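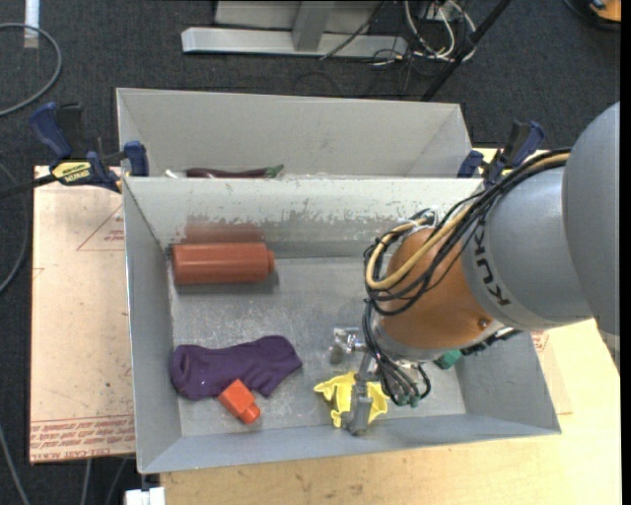
Misturam-se peças moles e peças duras na mesma caixa ou separa-se por material?
Misturam-se na mesma caixa, as moles por cima ou encostadas às duras, e só se põe à parte o que larga tinta, pó ou cheiro.

Abril, caderno da bancada, manhã e um bocado da tarde

9h40. Comecei pelo sortido das caixas cinzentas. Decidido de vez: ficam as metálicas abertas, uma atrás da outra em cima da bancada. As de plástico do fornecedor antigo vão para baixo, empenaram todas. O metal faz mais barulho mas limpa-se com um pano e está feito.

Coisa que já sabia e volto a apontar: a parede interior reflecte. A garrafa castanho-avermelhada deitada lá ao fundo, à esquerda, deixa uma mancha avermelhada no metal mesmo atrás dela. Quem confere a lista de longe lê duas coisas vermelhas. Conferir sempre de cima e de perto, não do corredor.

Lista do que se vê bem na caixa da frente, por cor, que é como toda a gente as procura:
amarelo vivo, forma irregular com pontas, junto à parede da frente
verde, pequeno, com faces, no fundo
garrafa castanho-avermelhada, tampa curta
roxo escuro, tecido, amarrotado (meia? ver abaixo)
laranja avermelhado, tipo bloco, mais estreito numa ponta

O resto da lista está na folha 1137, não repito. A caixa de trás tem folha própria, ainda por passar a limpo.

Sobre o roxo. Na folha vinha como "pano". Eu poria meia, tem ar de meia, larga de um lado e dobrada para o outro. Mas sem a abrir não juro. Ficou "têxtil roxo escuro, tipo meia" até alguém a esticar na mesa e medir. Não esticar já, quero-a como está até fechar a folha.

10h15. Nomes. Passei meia hora nisto e não devia. Há quem escreva "bloco laranja" e há quem escreva "peça vermelha" para a mesma coisa, e depois a busca na folha de cálculo não apanha nada. Regra a partir de hoje:
- primeiro a cor, depois a forma, depois o material se se souber
- cor duvidosa leva as duas, com hífen (laranja-vermelho, castanho-vermelho)
- nada de "coisa", nada de "aquilo", nada de "brinquedo" sem mais
- material só depois de ter a peça na mão. O olho engana-se muito com plástico e borracha
- se não se sabe para que serve, não se inventa. "Amarelo, com pontas" chega perfeitamente

Resisti a chamar estrela ao amarelo. Pontas tem, estrela não sei. Na lista antiga havia uma "estrela" que afinal era uma folha de plátano de feltro e andámos à procura da estrela uma tarde inteira.

10h50. Etiquetas. O rolo Alipour acabou a meio. O novo tem cola mais fraca, testei numa tampa de frasco e descolou com a unha. Para tecidos nem tentar, para tecidos vai etiqueta de fio. Para as peças pequenas como o verde a etiqueta tapa uma face inteira e muda a cor, portanto essas não levam nada, vão só pela folha. Pôr isto no topo da folha para não haver perguntas.

Encomendar: 100 etiquetas de fio, um rolo do autocolante de antes (a referência está na capa do caderno anterior), panos de microfibra. Ver se a Flenport ainda tem o álcool em garrafa grande, o pequeno gasta-se num instante.

11h20. Limpeza. Ordem que funcionou hoje com o lote que estava na mesa ao lado:
1. sacudir os tecidos fora da sala
2. rígidos com pano húmido, sem detergente
3. segunda passagem com pano seco, sobretudo nas arestas
4. deixar a arejar em cima de papel, sem empilhar
5. só depois voltar às caixas

Saltei o 4 em duas peças e ficaram com marca de água. Nada de grave mas vê-se. Refiz.

As garrafas precisam de mais atenção do que tudo o resto. Apertar a tampa, virar ao contrário sobre o papel, esperar, ver se há pinga. Se houver, fora. Não quero líquidos nas caixas, nem restos, nem "só um fundinho". Deitadas rolam se a bancada não estiver de nivel, por isso encostá-las à parede do fundo ou calçar com um têxtil. Em pé caem à primeira.

Bancada: está desnivelada no canto do costume. Meti um calço de cartão, provisório. Escrevi provisório também no último caderno, portanto alguém que arranje uma borracha decente.

12h05. Densidade. Discussão velha. Caixa cheia até meio: ninguém encontra nada, as pequenas vão todas para o fundo. Caixa com pouca coisa espalhada: vê-se tudo mas ocupa a bancada inteira. O que me parece bem é deixar sempre fundo à vista entre as peças, e as pequenas longe das grandes. O laranja encostado ao roxo é justamente o tipo de coisa que dá erro na conferência: alguém levanta o têxtil, a peça pequena vai agarrada, cai ao chão e no chão não se vê. A carpete é cinzento-carvão toda salpicada. Tudo o que é escuro desaparece ali. Já apanhei parafusos, uma tampa e metade de um clipe só esta semana.

Ideia: estender um lençol branco por baixo da bancada nos dias de conferência. Feio mas barato. Experimentar da próxima vez.

Pausa.

14h10. Folha 1440. É a que veio com o material da Zuldale e tem as colunas trocadas, cor onde devia ser tamanho e vice-versa. Corrigi à mão até à linha 2 e desisti, faço isto no computador. Notas soltas enquanto olhava para ela:

A coluna "estado" não serve para nada como está. Escreveram "bom" em tudo. Proponho: inteiro, lascado, manchado, deformado. E que se possa pôr mais do que um.

"Tamanho" em P, M, G também não serve. O P de uma pessoa é o M de outra. Medir o lado maior com a régua e escrever o número, demora o mesmo.

Falta uma coluna para rigidez. Mole, semi-rígido, rígido. Para mim é a mais útil de todas, porque é por aí que se decide como se arruma. Um têxtil nunca volta à mesma forma e a descrição tem de aguentar isso. "Dobrado para a direita" hoje, amanhã é um novelo. Descrever o que não muda: cor, comprimento esticado, costuras, buracos.

Falta também "acompanha". Há tampas sem frasco e frascos sem tampa e ficam em folhas diferentes. Ridículo.

14h45. Cores outra vez. Fui conferir os nomes com a luz do tecto e depois ao pé da janela. O roxo escuro com a luz do tecto passa por preto se uma pessoa está com pressa. Os amarelos não dão problema nunca. Verdes pequenos dão, conforme a face que apanha a luz parece mais claro ou mais escuro, e há quem anote dois verdes. Comprar um cartão de cores ou fazer um com tiras de cartolina coladas na tampa da caixa de material. Faço eu, tenho cartolina.

Não usar o cartão da Stastow, é para tintas de parede e tem quarenta nomes para bege.

15h00. Onde guardar. As caixas metálicas não encaixam umas nas outras com coisas dentro, as paredes inclinadas enganam, parece que vão encaixar e a de cima assenta nas peças. Não empilhar cheias. Vazias sim, com papel no meio, senão riscam e depois ninguém as separa. Hoje separei duas com um joelho e não recomendo.

Prateleira de baixo: plásticas empenadas, rígidos grandes repetidos.
Prateleira do meio: têxteis em saco de rede, identificados.
Prateleira de cima: nada pesado, por favor. Estava lá a caixa das ferragens.
Gaveta: pequenos, em frascos de boca larga com a lista dentro do frasco virada para fora.

Repetidos: temos demasiados blocos e poucas formas irregulares. Se alguém for às compras, trazer coisas com pontas, curvas, buracos. Nada de vidro. Nada com pilhas. Nada com purpurina, a última ainda anda nos panos.

15h30. Erros de hoje para não repetir
- conferi com a folha da semana passada durante dez minutos, tinha a mesma cor de papel. Riscar as velhas na diagonal assim que se passa a limpo
- escrevi com caneta de gel e borrei com o álcool. Lápis na bancada, caneta só na secretária
- deixei o pano molhado em cima da folha da caixa de trás. Secou ondulada, lê-se
- apaguei o "pano" e pus "meia" antes de decidir. Voltei atrás, está como ficou lá em cima

Duvida por resolver: o que se faz às peças que mudam de nome? Se o têxtil passar a meia, fica o código antigo ou leva novo? Eu mantinha o código e acrescentava o nome novo entre parênteses com o mês. Quem discordar escreva aqui na margem antes de eu passar para o computador.

Fica por fazer
folha da caixa de trás
medir o amarelo pelo lado maior, de ponta a ponta
esticar o roxo e decidir
pingas: repetir o teste das tampas no resto das garrafas
cartão de cores
calço de borracha
lençol
mail para a Zuldale por causa das colunas, com a versão corrigida em anexo
perguntar na Flenport o preço dos panos em pacote grande

Chave do armário na gaveta dos frascos, lado esquerdo. Deixei o lápis preso à folha 1137 com fio, não o levem.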